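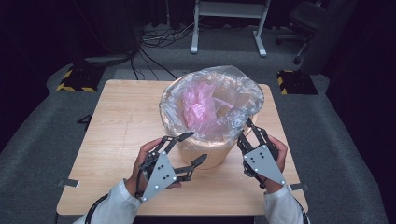 A clear liner folded over the rim, with a pink bag inside.

3 min read

I'm Ita Corrigan and I keep paper. Bank statements, boiler leaflets, the instructions for a toaster I gave away in October — all of it in a box under the bed. So I've spent £30 on the Stadden hand shredder, the little one with the crank, and I've been winding away at it for a fortnight.

First impressions were good! It's small, it has a nice chunky handle and there's no plug to find a socket for. You sit it over whatever you want to catch the bits in, feed a sheet in from the top and turn. It makes a lovely crunching noise, like someone eating toast in the next room.
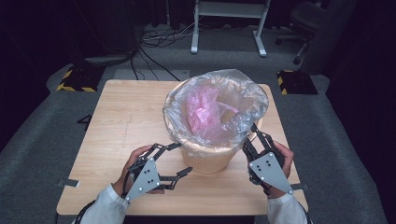
Tan wastebasket on a light wooden table.

Now the grumbles. It says it takes A4, but it only takes A4 folded in half, and folded means two layers, which is about as much as my wrist can manage. Window envelopes jam it every single time. I got through 165 sheets in one evening (there was a film on) and my elbow knew all about it the next morning. My old electric one, an Etel, would have eaten that lot before the adverts, though it also used to cut out whenever it got warm and smelt of hot dust.

The strips come out quite wide too. I could still read "Stavbridge" on one, from an old council tax letter, so anything with an account number goes through twice, sideways the second time.

We use use this newsletter box to send one email a month. Enter your address to sign up. No thanks.
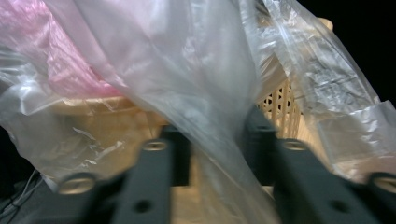

Translucent bags over a tan plastic basket.

Would I buy it again? For a few letters a week, yes, happily. It's quiet enough for a flat with thin walls and it lives in a drawer. If you've got a whole box to clear, borrow an electric one and save your arm. My sister has the Courtois version with a longer handle and reckons it's easier going, so I'm having a try of hers next time I visit.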